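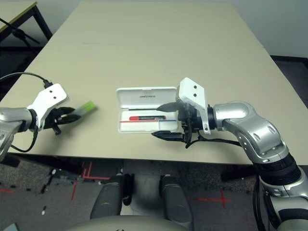 Selling My Paper Goods by Mail: Your Questions

By Natalia Gallegos
2023-12-27 | 4 min read
Print | E-mail this page

I get the same handful of e-mails every week, so I've finally put my answers in one place. If yours isn't covered, write to me anyway - I do read everything, it just takes me a while!

Do you have a store I can visit?

I don't, sorry! I work out of the back half of my house in Estville, and the front half is full of my kids' bikes. I do a table at the Alvarado street fair every July, and you're welcome to come dig through the odds and ends box there. Everything in it is two dollars, including the planners with crooked covers (I can't bring myself to throw those out).

How long will my order take?

Notebooks that are already made go out in two or three days. Anything with a name on the cover takes me closer to two weeks, and longer before the holidays. I sew every spine myself and my hands get tired. If you need it for a birthday, tell me the birthday and I'll tell you whether I can make it.

Will your paper bleed with highlighters and fountain pens?

It depends which notebook you buy. The Tronda is my thick one and it takes pretty much everything I own, though very wet ink will still leave a shadow on the back of the page. The Plustedar is thinner, so it lies flatter and fits in a coat pocket, but I'd stick to pencil or ballpoint in that one. Ask me for a sample sheet of each and I'll tuck them in an envelope for you, no charge.

How many pages are in each?

The Tronda has 200. The Plustedar comes in a few sizes and the count is on each listing. I number the pages in the Tronda only, because I have to do it with a hand stamp and one notebook at a time is plenty.

Can you match a color I send you?

I can get close. Book cloth comes in the colors it comes in, and your phone screen and mine won't agree on what "sage" means. Mail me a scrap of fabric or a paint chip and I'll hold it up against what I have on the shelf. A customer once sent me a piece of her grandmother's curtain, and that turned into my favorite green!

Do you ship outside the US?

Canada, yes. Everywhere else I'm still working out. I sent a box to Portugal last summer and the forms took me longer than the notebooks did.

My notebook came with a bent corner. What now?

Oh no! Send me a picture and I'll mail you another one. Keep the bent one, please - use it for grocery lists.

Do you do wholesale or big orders?

Small shops, yes, up to a couple dozen at a time. Somebody asked me last year for 716 matching notebooks for a conference and I had to lie down for a minute. I said no, and I'd have to say no again.

Can I get on your mailing list?

Sure, the sign-up is at the bottom of the order form. I write when there's new cloth or when I'm closing for a week, so don't expect much. Orders open again after New Year's, and the marbled covers will be back then too.

Shares: 3,826
Comments (2)
Print | E-mail this page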